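Parents and kids wanted for the Big Soft Block Play Study (well, that's what I call it)

Turkance Playroom, upstairs at the Lanness Community Hall
Posted February 2021

Hi everyone! I'm Orsolya Hegyi, I run the Turkance Playroom, and I'm looking for families to come and muck around with foam blocks with me. If you've been to one of our open mornings you'll know the blocks already, because your child probably cried when it was time to leave them. If you haven't, read on, there's a bit to get through but I've tried to put it in the order people usually ask me.

I've been running play sessions for 11 years and I've watched a lot of kids build a lot of towers, and I keep noticing the same sort of thing. Give a four-year-old a tub of mixed blocks and they'll pick a favourite within a few minutes. Give the same child one single block, on a bare table, with nothing else to go with it, and something quite different happens. Some of them turn it over and over. Some of them make it talk! One boy last year drove his along the table edge for the whole session and told me it was a ferry (he was quite firm about it, I had to buy a ticket).

So I've been given a small grant of $2,180 by the Abugri Fund to look at this properly, and that means I need people.

Who I'm after

Children aged three to seven, with a parent, grandparent or other grown-up they know well. Siblings are very welcome and can do their own session, or share one if they're the kind of siblings who can share. Your child doesn't need to be a builder. I'd love to have some kids who don't care for blocks at all, so please don't rule yourselves out on that account.

I'd also really like to hear from families who speak a language other than English at home. You can chat in whatever language you like during the session and I'll sort out my notes with you afterwards. My own kids grew up with Hungarian and English all jumbled together and they played in both, often in the same sentence.

What you'd be doing

You'd come in twice, a couple of weeks apart. Each visit is 43 minutes of play, which I know is a funny number, but it's what fits between the music group packing up and the seniors' choir coming in. Allow an hour all up with shoes and coats and toilet.

The first visit is the one-block visit. Your child sits or stands at the table, there's one foam cube, and I stay out of the way. You can join in if they ask you to. Try not to suggest things, which is harder than it sounds (I've sat on my hands more than once).
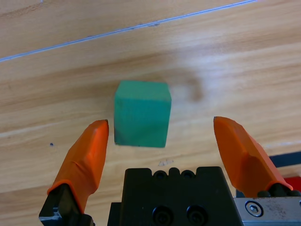
The green foam cube on the wooden table.

The second visit is the all-blocks visit. I've got 141 pieces altogether, in cubes, bricks, arches and the long flat planks that everyone fights over. They're made by Jostik, they're soft enough to sleep on, and they make a lovely dull thud when a tower comes down. Your child can use as many or as few as they like, on the table or the floor. Same rule about not suggesting things, though by then most of the grown-ups are down on the carpet building something of their own and I don't mind that a bit.

While you play I'll be at the far side of the room writing in a notebook. I'll jot down what your child does with the blocks and anything they say about them. At the end of each visit I'll ask your child to tell me what they made, or what the block was, and I'll ask you whether anything surprised you. There's a short form for the adults too, one page, mostly ticking boxes.

A word on colour, as I get asked. For the first visit every child gets green. I did think about letting them choose, and I went back and forth on it for ages, but a child who's chosen the red one has already started telling you a story about it. On the second visit they can have any colour they fancy!

The room

It's a bright room with a wooden table at kid height, a big carpet, and a couch for grown-ups with bad knees. There are stairs, but the lift is working again and it will take a double pram. The toilet is right next door with a step stool and a change table. Please bring a water bottle and a snack if your child is a snacker. No nuts please. We take our shoes off at the door, so it's a day for the socks without holes.

Blocks get washed in soapy water between families and I leave plenty of time for them to dry. If anyone in your house has a sniffle, just message me and we'll move your booking. I won't be cross, I promise.

What you get

Each family receives $20 a visit, paid in cash on the day, and your child gets to pick a foam block to take home after the second one. I'll also send you a copy of the write-up once it's done. It'll be in plain English with no children's names in it.

If your child has had enough, you stop. You still get paid for that visit, and you don't have to tell me why.

How to put your name down

Pop into the hall and fill in one of the yellow slips by the noticeboard, or leave a message for me at the front desk. I need your name, your child's age, a phone number, and which times are hopeless for you. Mornings will fill up first, so if you can do an after-school slot, say so and you'll make my week. Sessions run through to the end of April.

I've had 200 flyers printed and they're at the library, the pool and the bakery, so grab one for a friend with little ones. And if you've got a question that isn't covered, ring the hall and ask for me. If I don't pick up I'm probably under the table looking for an arch.

Orsolya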